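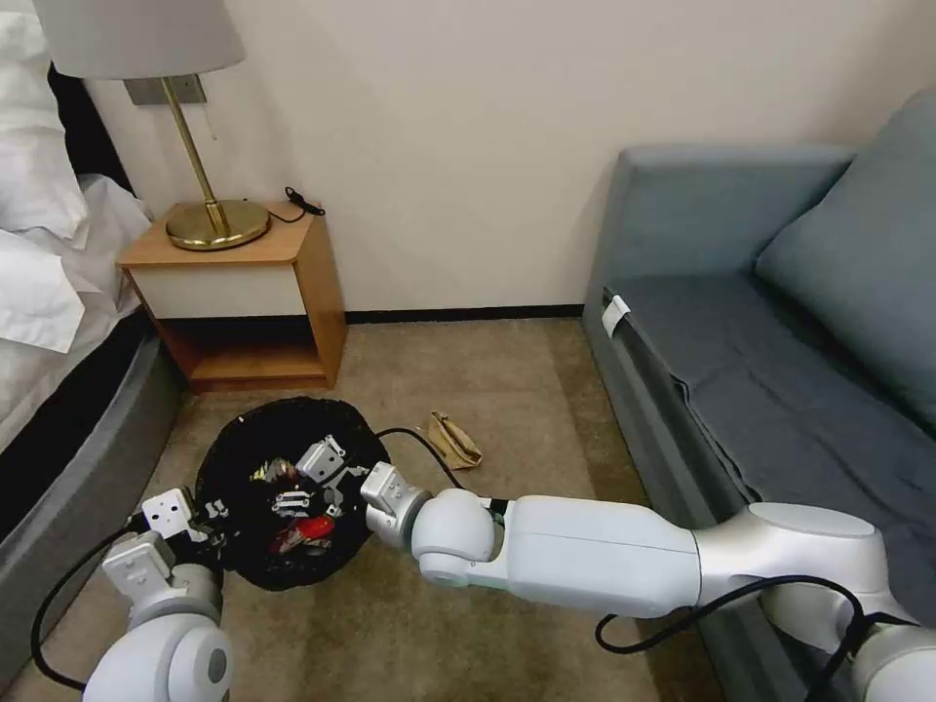
Las croquetas de bacalao se me abren al freírlas

Hola a todos. Llevo tres intentos con las croquetas de bacalao y patata y en los tres se me han abierto en la sartén. Hago la masa por la noche, cuando ya he recogido la casa, y casi siempre acabo leyendo recetas en la cama, con la lámpara de la mesilla encendida, sin sacar nada en claro porque cada una dice una cosa. Pongo las cantidades que uso por si el fallo está ahí: 400 g de bacalao desalado, 400 g de patata, un huevo entero, una cebolla pequeña, dos dientes de ajo y perejil. Cuezo la patata pelada y en trozos, la aplasto con un tenedor, añado el bacalao desmigado y la cebolla pochada, mezclo con el huevo y formo las croquetas con dos cucharas. Luego huevo, pan rallado y a la sartén con aceite de girasol.

El bacalao lo compro ya desalado, congelado, de la marca Cunha. Lo descongelo en la nevera y lo cuezo 7 minutos en la misma agua de la patata.

La masa me queda blanda, se pega a las cucharas. Si le echo harina aguanta mejor, pero luego sabe a harina. ¿Qué estoy haciendo mal? ¿Se pueden congelar crudas?

Publicado en Cocina > Pescados
3 respuestas

Respuesta de Benvinda Henriques
Marcada como la más útil

Por lo que cuentas tienes demasiada agua en la masa, y te viene de dos sitios.

El primero es la patata. Si la cueces pelada y troceada absorbe mucha agua. Cuécela entera y con piel, pélala en cuanto puedas tocarla y pásala por el pasapurés. Después la devuelves a la cazuela vacía y la tienes un par de minutos a fuego bajo, removiendo, hasta que veas que se seca y deja una capa fina en el fondo.

El segundo es el bacalao. El congelado suelta bastante líquido. Una vez cocido, escúrrelo, quítale piel y espinas, mételo en un paño limpio y retuércelo con fuerza. Te va a salir más agua de la que piensas. En el mismo paño lo frotas y se deshace en hebras, que es como tiene que quedar.

Yo uso un poco más de bacalao que de patata. Para 400 g de bacalao, 300 de patata. El huevo lo pondría al final y batido, poco a poco, y si ves que la masa ya está ligada no lo eches todo. Harina no lleva.

La masa tiene que pasar un rato en la nevera, tapada. Con 60 minutos vale, pero si la haces por la noche déjala hasta el día siguiente y la trabajas mucho mejor.
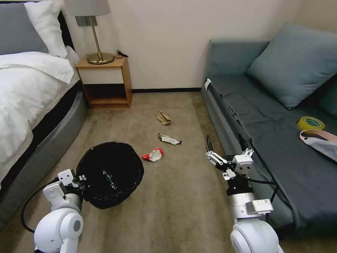
Dormitorio con sofá y suelo de moqueta beige.

En cuanto a la fritura, aceite abundante, que las cubra, y caliente. Yo las frío de cuatro en cuatro. Si metes muchas a la vez el aceite se enfría, la costra tarda en hacerse y es cuando se abren. No las muevas al principio.

Con esas cantidades me salen 33 pequeñas, hechas con cucharas de postre.

Se congelan crudas, sí. Las pones separadas en una bandeja y cuando estén duras las pasas a una bolsa. Se fríen sin descongelar, con el aceite un poco menos fuerte para que se hagan por dentro.

Respuesta de Undolness

A mí me pasaba y lo arreglé empanándolas dos veces. Huevo, pan rallado, huevo, pan rallado. Quedan más gordas de costra pero no se abre ninguna. También puedes usar copos de puré de patata si la masa está blanda, un par de cucharadas, chupan el agua y no saben a nada.

El pan rallado mejor fino. El grueso se cae y deja el aceite perdido.

Respuesta de Flivham

Yo las hago al horno, 40 minutos y listo. No es lo mismo pero manchas menos. También las venden hechas.

Comentario de Benvinda Henriques a la respuesta anterior

40 minutos me parece mucho para una croqueta, se te van a secar. Con el horno fuerte y un poco de aceite por encima se doran en la mitad de tiempo. Dales la vuelta una vez.

Comentario de quien preguntó

Gracias. El miércoles repetí con la patata cocida con piel y el bacalao escurrido en el paño y solo se me abrieron dos, las últimas, que creo que eché con el aceite ya flojo. La masa no se pegaba a las cucharas. Puse medio huevo. Lo del doble empanado lo dejo para cuando las haga más grandes. Otra duda, ¿el ajo lo ponéis crudo o pochado con la cebolla? Crudo me repite bastante.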